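Getting sticky labels off new dishes (and other small kitchen fixes)

I bought a pile of mismatched bowls in July and spent a whole evening picking at little white stickers with my thumbnail. Don't do that! My thumbnail never forgave me. These days I go at them with warmth and oil, and it's so much easier.

Start with a hair dryer on medium, held close to the label for a bit, then lift one corner with an old plastic card and pull slowly. If the paper comes away and the glue stays behind (it usually does), rub in a dab of cooking oil and go do something else. I leave mine for 17 minutes because that's how long my favorite radio show runs between songs and news. Wipe, wash with plain dish soap, done. Skip the hair dryer on thin plastic, it can warp, and just let the oil sit longer.

For steel bowls that have gone cloudy, try white vinegar on a soft cloth. Rinse well and dry right away or you'll get water spots and be back where you started. Steel wool is too rough for this job — I ruined a lovely Sadowski mixing bowl that way.

Plastic dishes that smell like last week's onions need baking soda. Mix it with a little water, smear it around the inside, leave it overnight and rinse in the morning. My neighbor Renata Gajewski swears by setting hers out in the sun instead, and I have to admit it works pretty well on tomato stains too.

A dark tablecloth hides gravy but shows every speck of flour, so I shake mine outside and then run a damp rubber glove over it. Wash it cold, inside out, with other dark things.

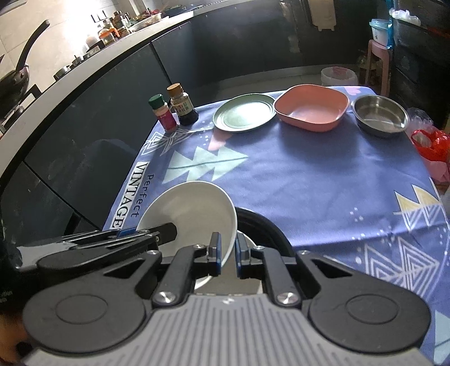
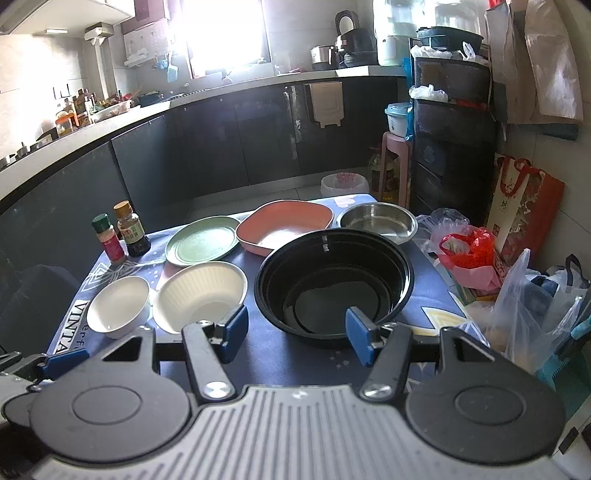 Bowls and dishes on a blue cloth
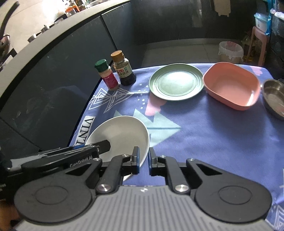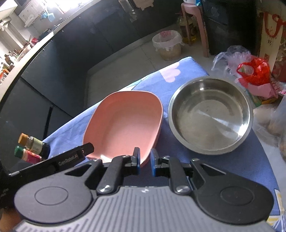 When it comes to putting everything away, nest by shape first and size second. Square things never sit right inside round ones, and that's how you end up with a tower that slides out at you when you open the door. I slip a paper towel between anything that scratches. Coffee filters are good too, and a big pack lasts forever.

Next up I want to tackle the drawer where all my lids live. If you have a system for lids, please tell me, I'm desperate!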